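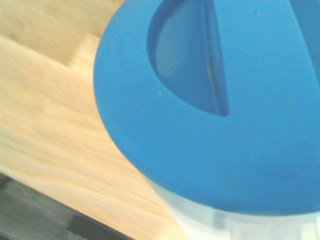

제7장 견적서에 없는 돈: 로봇 설비의 구매와 예산

7.1 팔만 사면 되는 줄 알았던 사람들

로봇 도입 예산을 처음 짜는 사람은 대개 팔의 가격부터 적는다. 그다음 줄에 ‘기타’라고 쓰고 금액을 비워 둔다. 이 장은 그 ‘기타’를 다룬다. 미리 말해 두자면 꽤 긴 장이다.

주방 보조 작업의 자동화를 검토하던 넬로브(Nelov)의 첫 예산안이 그랬다. 구매 담당 체프코에치 민자는 본체와 그리퍼를 한 줄에 적어 냈고, 결재는 하루 만에 났다. 나중에 추가된 항목은 케이블 정리, 손목 카메라, 고정대, 작업대 보강, 안전 교육, 그리고 물건을 계속 다시 놓아 줄 사람의 인건비였다. 마지막 항목을 두고 회의가 가장 길었다.
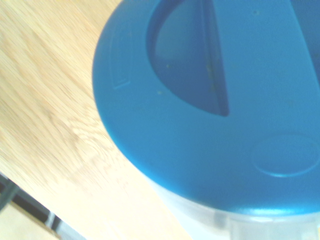
용기류는 값이 싸서 예산 회의에서 무시당하기 쉽다. 그러나 뚜껑의 곡률, 반투명한 벽, 손가락이 걸릴 턱의 유무가 그리퍼 선정을 좌우한다. 몇천 원짜리 통 하나 때문에 손가락을 새로 주문한 사례는 연습 문제에서 다시 만난다. 반갑지는 않을 것이다.

7.2 무엇을 집을 것인가부터 적는다

구매 요청서의 첫 장에는 장비 이름 대신 대상물 목록이 와야 한다. 유툼비(Utumby) 사업의 설계자 세카르 팡가리부안은 대상물을 재질과 입구 모양에 따라 나누고, 각각에 허용 파손율을 붙였다. 플라스틱 컵과 유리잔은 같은 ‘컵’이 아니다. 떨어뜨려 보면 회계 부서도 금방 이해한다.
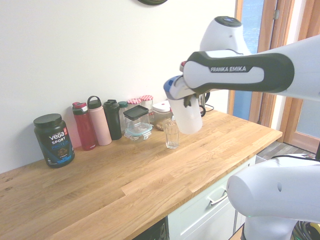 7.3 예비비와 소모품

오위노(Owino) 방식의 예산표는 비용을 초기비, 운영비, 예비비로 나눈다. 표 7-1의 사례에서 초기 견적은 1632만 원, 예비비는 최대 349만 원이다. 손가락 패드는 2개 한 벌로 발주하며, 교체 주기는 공급사의 안내문보다 작업 일지를 믿는 편이 낫다. 안내문은 대체로 낙관적이다.
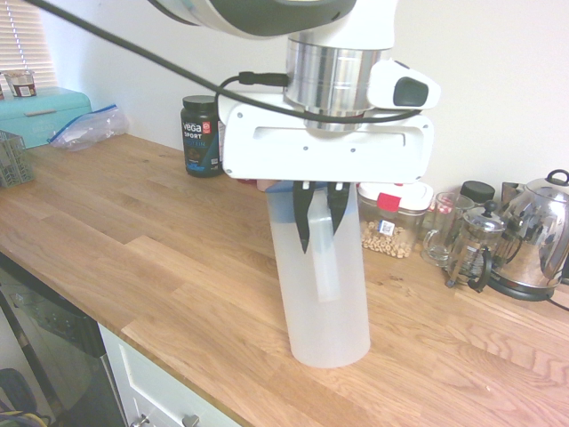
설치 공간도 돈이다. 살림살이가 놓인 조리대에서 작업할 계획이라면 팔이 닿는 범위와 케이블이 지나는 길을 도면에 먼저 그린다. 소르니에(Sornier) 견적처럼 ‘현장 여건에 따름’이라고만 적힌 항목은 서명 전에 금액으로 바꿔 달라고 요구한다. 현장 여건은 언제나 비싼 쪽을 따른다.

7.4절에서는 10월에 마감되는 예산 주기를 기준으로 발주 일정을 거꾸로 짜 본다. 계산기와, 가능하면 작년 예산표를 준비한다.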